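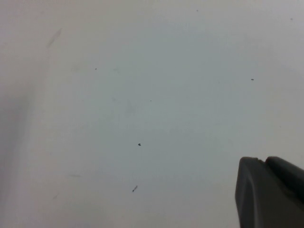 Chapter 10
Do Team-Building Days Work?

Companies that sell team-building days promise a lot. Staff will trust each other, talk more and quit less. The proof offered is usually a form handed out at the end of the day, when people are full of lunch and glad to be away from their desks.

Take Gramley, a parts supplier with 547 workers. It sent 104 of them on a raft-building day, and nearly all rated it "very useful." Anjana Roy, who ran the staff office, asked the same people again in October. Only 22 could name one thing they did differently at work. The seller kept quoting the first survey.

That gap is the subject of this chapter. A good mood is easy to measure and easy to sell – a change in how people work is neither. We start with what buyers are told, then turn to Rokeya Bandara's study of repeat bookings at Tenwood, where the same event was bought again before anyone had checked the first one.

Key terms: exit survey, follow-up, repeat booking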